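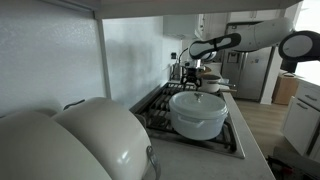
Trareo Cooktop Cell: Setup and Service

August
By Ilham Pelupessy, Coltel Technical Documentation

Print this page | E-mail this page

The Trareo is a single-arm cell for handling cookware at a household cooktop. The arm is light gray-white with a black and gray wrist and carries a silvery gripper mount with black fingers. In the working pose shown, the fingers point down toward the rear part of a gas cooktop with black cast grates, and a lidded Dutch oven stands at the front right.

This page covers placement, grate referencing, finger care and the service intervals for units with the Manurung wrist. Units with the earlier wrist have their own page.

Placement

Position the base so that the arm reaches the rear grate with the elbow still bent. A fully extended arm loses stiffness at the fingers and will fail the repeatability check. Reach from base axis to fingertip center is limited in software to 610 mm. Do not raise this limit to make up for poor base placement.

Level the base in both directions before tightening the clamp bolts. Tighten in a cross pattern, wait ten minutes, and tighten again. Counters with a stone or composite top need the wide pad set, part number 256.

Check clearance under any hood or overhead panel with the elbow at its highest programmed point. Check it a second time with the tallest pot you intend to run, lid on, held in the gripper.

Grate referencing

The cell locates everything from the grates. Cast grates sit loosely in their wells and move when someone cleans the cooktop, so the reference has to be repeated after every cleaning.

1. Close the gas valve and let the grates cool.
2. Remove all cookware from the grates.
3. Push each grate toward the wall until it stops.
4. Fit the touch probe in place of the fingers.
5. Run REF GRATE from the service menu. The arm touches four points on the front grate and four on the rear.
6. Read the residual. Accept 0.8 mm or less.
7. Refit the fingers and run REF TOOL.

A high residual on the rear grate with a good front grate is usually a grate standing on a burnt-on deposit. Scrape the well and repeat. If both grates read high, recheck base level.

Loading the pot table

Each pot is entered with its diameter, its height with lid, knob height, and handle angle. Enter the handle angle with the pot standing as the cook will place it. Loop handles and long handles use different grasp routines; choosing the wrong one will stop the cycle with fault 14 when the fingers close.

Lids with a center knob are lifted straight up for the first 40 mm and then moved sideways. Leave this value alone on domed lids. The rim will catch if the sideways move begins early.

Enamel cookware should be run at grip setting 2 or lower. Setting 3 is for bare cast iron.

Finger care

Wipe the fingers with warm water and dish soap at the end of each working day. Do not use oven cleaner or a scouring pad. Grease on the contact faces lowers friction long before it is visible, and the first sign is usually a slipped lid.

Replace the contact faces when the groove pattern is worn flat at the tip. Replace both sides together. Screws are M3; use the low-strength thread compound supplied, one drop per screw.

Wrist seal

The Manurung wrist has a lip seal at the last joint. Steam is harder on it than heat is. Inspect it monthly with the arm parked and power off:

- Rotate the joint by hand through its full range and feel for drag.
- Look for a brown ring at the seal edge. Wipe it off and check again after one day of use.
- If the ring comes back, replace the seal. Kits are shipped from the Nariver depot.

The full seal replacement takes two people if the arm cannot be taken off its base. Support the forearm link before releasing the brake.

Service interval

The controller counts lift cycles. At 3,056 cycles it posts a service notice and drops to half speed. Service consists of a brake test, wrist backlash measurement, cable inspection at each joint and a new grate reference. Reset the counter from the service menu only after the backlash figure has been entered.

Known issue: on controller software before 4.2, the counter does not advance when a lift is aborted. Add aborted lifts from the fault log by hand.

Parts and service: Coltel, Nariver depot, parts desk open 8 a.m. to 4 p.m.
Copyright Coltel. All rights reserved.
Back to top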